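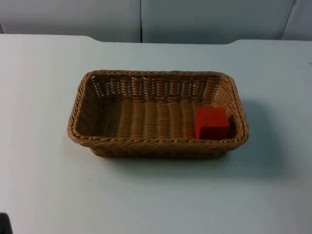 Photo: Naheed Cheema, Grustivstead

Gondal Two-Finger Gripper (refurbished, with Fondgate controller)

OK, so before you add one of these to your cart, please read about the grip release fault! I sell the Gondal, I use the Gondal, and I still like it a lot, but units on the old firmware can let go of whatever they're holding when the emergency stop is pressed. The fingers should stay clamped. On mine they relaxed instead, and a part came down on the bench right next to my hand. Nothing got hurt except my pride, but a heavier part would have been a different story. 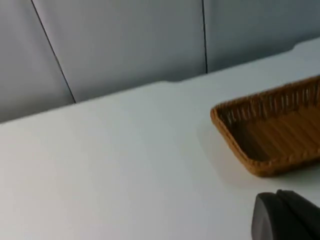

It took me most of April to pin it down. I blamed the finger pads first (wrong), then the wrist cable (also wrong, and I'd already bought a new one). The trouble was in the Fondgate controller, which cut holding power 2 seconds after a stop. Dasudico, who service these for me, saw the same thing on their bench, so at least I wasn't imagining it.

I now run every unit through 3,000 pick-and-place cycles before it ships, with stops thrown in at random. The job is dull — cube off the table, cube into the basket, over and over — and that's just what I want for this. The first controller I tested dropped its load at cycle 216. With the new firmware I've gone the full count with no drops.

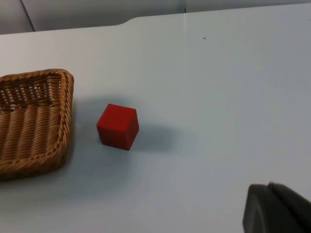 Gondal gripper at the test table, with the red cube and wicker basket.

If you already own one, check the sticker under the controller. Serial numbers below 2,000 need the update. Send me the controller only, please, and keep the gripper at home! I do the update free and you just pay shipping one way. Until it's done, stick to light stuff and keep your hands and feet out from under the arm, even when it's stopped. 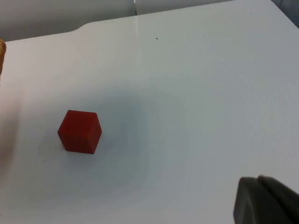

What's in the box

Gripper, wrist camera bracket, Fondgate controller with updated firmware, power lead, and a printed copy of the stop test log for your unit. Mounting bolts are not included, sorry — everybody's arm seems to want a different size. Email me with your arm model and I'll tell you which ones to get.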